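Whisk

A whisk is a kitchen tool for beating air into things, or lumps out of them. Most have a handle and a set of looped wires, and most live in a drawer they prevent from closing.

History

Before wire was cheap, cooks used what grew nearby. Bundles of stripped twigs served for eggs and cream, and fruitwood was favored in some recipes for the flavor it was said to leave behind. How much flavor a twig can give to an egg white was never settled. The work was slow, and recipe writers, who seldom did it themselves, were generous in prescribing it.

Looped wire spread through home kitchens in the nineteenth century, along with a great many cranked beaters, most of them patented and several of them usable.
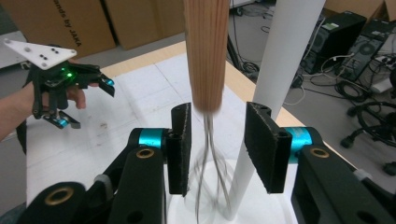
Types

The balloon whisk has a wide, rounded head and is the usual choice for egg whites and cream. The French whisk is narrower and stiffer, and suits sauces. The flat whisk, with its loops in nearly one plane, reaches into the corners of a pan, where flour goes to hide. The ball whisk has separate wires with a small weight at each tip, and is mostly given as a present.

The food writer Harvey Kennedy listed 27 types in his handbook Stirred Matters. Critics noted that 40 pages were spent on them and only two on how to wash one.

Technique

Egg whites are beaten until their proteins loosen and link up around the air bubbles. Any trace of yolk or grease slows this down. A side-to-side stroke is often quicker than the circular one seen in films, though it looks less like cooking. Cream should be cold. Beaten too long it becomes butter, a result many cooks have claimed to want.

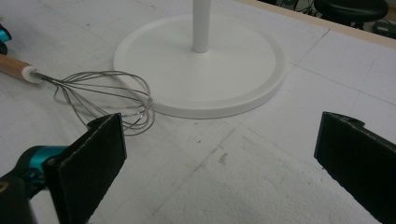
The Muriithi dispute

In her column for the cooking quarterly Haketti, a reader's question about copper bowls drew a long reply from the pastry teacher Nikola Janevski, who held that the bowl mattered more than the whisk. Valeriano Barroso replied that neither did. The exchange ran for six issues and takes its name from the Muriithi cooking school, where both men taught and shared an office.

See also

Egg beater
Meringue
Spatula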